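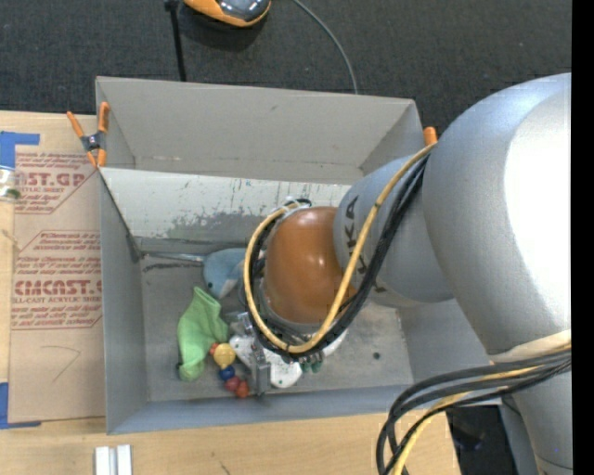
Grey bin on the workshop table, June.

Workshop notebook, textile conservation and dyeing room
June, entry begun 9.40

Continuation of the madder trials for the Gramier curtain linings. The purpose of the present series is to obtain a lining cloth whose red sits close to the original without matching it exactly, as the agreed treatment plan requires that new material be distinguishable on close inspection.

Cloth: Danzer plain-weave cotton, scoured last month and stored flat. It was weighed dry before wetting out, giving 333 g for the whole length. Cut into strips and numbered in pencil at the selvedge. Strip 3 was cut slightly off grain and has been kept for the wash test only.

Mordant: alum, weighed against dry cloth, dissolved in warm water and added to the large pan. The cloth was entered fully wetted and left overnight under a lid. On lifting this morning the strips had an even feel and there was no sediment on the surface. They were rinsed once in tap water and squeezed by hand. The earlier practice of rinsing twice has been dropped — the colour on the May strips was thinner than expected and the second rinse is the likeliest cause.

Dye bath: ground madder from the Drendero delivery, soaked in cold water from the previous afternoon and strained through muslin. The root in this sack is noticeably coarser than the last and gave up its colour slowly. Colleagues using the same sack should allow a longer soak. Chalk was added to the bath in the usual proportion because the water here is soft.

Heating: the bath was brought up gradually and held below a simmer for about 2 hours. At one point the thermometer crept above the mark and the ring was turned down at once. Brown tones in madder are commonly the result of overheating, and the strips should be examined for this when dry. The cloth was turned with the glass rod every few minutes and kept under the surface.

Observations, still wet: a warm brick red, fuller at the folded edges of strip 2. The folding is the fault of the handling and should be avoided by using the wider pan. No judgement of shade is to be made until the strips have dried away from the window.

14.15. Strips hung on the inside line. The exhausted bath has been kept in a lidded bucket for a second, paler run on wool. It is labelled and should not be poured away.

Comparison with the original lining will be made under the Sokora lamp and again in daylight, with the card of earlier samples beside it. The card has lost its lower label — the order of samples must be checked against the spring entries before any reading is written down.

Outstanding:
Wash test on strip 3, neutral soap, cool water.
Rub test, dry and damp, on white cotton.
Light exposure strip to be cut and half covered.
Reorder muslin and pH papers.
Ask the stores whether the remainder of the coarse root may be ground again.

Room left clear at 16.50. Extractor off, ring off, pan soaking.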